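I've spent most of April packing and unpacking shopping, and none of it was mine. We're trying to get to 2000 demonstrations for the Stumholm set by the end of the month, and the paper bag task is the one everybody groans about when it comes up on the rota.

Boxes are lovely. A box stays the shape you left it! A bag sags and twists and does something new every single time, so I can't get into a rhythm the way I did with the cups (I could do cups half asleep by the end). 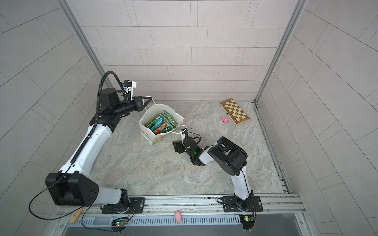
*One handle each, snacks on board.*

Mirela Quintana wrote our rules for what counts as a keeper. Both grippers have to do some of the work, no long dithering in mid-air, and if you fumble you're allowed to recover as long as you carry straight on. I argued for keeping more of the fumbles. My feeling is that a policy which has only ever seen tidy runs will go to pieces the first time a handle slips, and mine slip a lot. We settled on up to 9 in every batch, labelled separately so we can pull them out again later if I'm wrong.

The unpacking half is harder on the wrists than I expected.

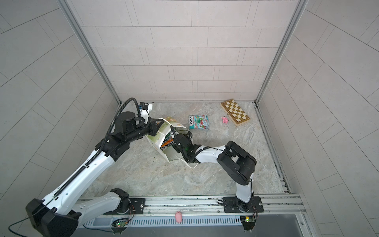
You also lose sight of the fingers once they're inside, so I've started leaning on the wrist camera view much more, and going slower than feels natural. Three or four good ones in a row and I get cocky and rush the next.

Tomorrow I'm back on folding, then more bags after lunch. I still need to rename last week's files too, before Mirela notices I've spelt Stumholm two different ways.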